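About Bidico

Welcome, and thank you for stopping by! We're a small home cooking school in Skivonville, and if you've found this page you are probably wondering who we are and whether you would feel comfortable in one of our classes. We hope so.
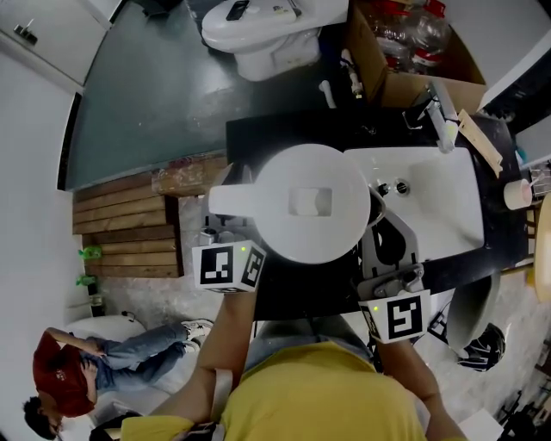 Bidico began in Young-sook Um's apartment on Zindmont Street, back when she was teaching two neighbors to make soup stock and kimchi on her day off. Those two told their sisters, the sisters told people at work, and before long there were coats piled on the bed and somebody chopping radish on the ironing board. Young-sook had cooked in restaurants for most of her life and had never thought of herself as a teacher (she still introduces herself as a cook), but she found that she liked the company, and she liked hearing the next week that the stock had come out well at home.

Hye-jin Ham came to one of those early evenings as a student and stayed to help with the bookkeeping. She is the reason we have a schedule, a phone that gets answered, and a proper lease. Together they took over the old Yoo bakery at 113 Mill Lane, and we've been there ever since. Longtime residents still call it Yoo's, and if you ask for directions in town that is the name to use.

Our classes are for ordinary people who want to eat well on a weeknight. We teach Korean home dishes, mostly, with a bread course in the winter and a pickling course that starts in August when the cucumbers come in. You don't need to own special knives or know any of the words. Beginners' evenings start at 6:30 and run until everyone has eaten, which can be late if the conversation is good! Everybody sits down together at the end, and you're welcome to bring containers for leftovers.

We keep the recipe cards from every class we've taught, and the box now holds 791 of them, some in Young-sook's handwriting and some typed up by Hye-jin after a good deal of arguing over what "a handful" means. Former students are always free to come by and copy one they've lost. Please do call first, as the front door sticks and we can't always hear knocking from the back.

If you have an allergy, or you don't eat meat, tell us when you sign up and we'll plan around it. Children ten and over can come along with a grown-up. We also do private evenings for birthdays and work groups, and Hye-jin can talk you through dates and prices.

Parking is behind the building, past the blue mailbox.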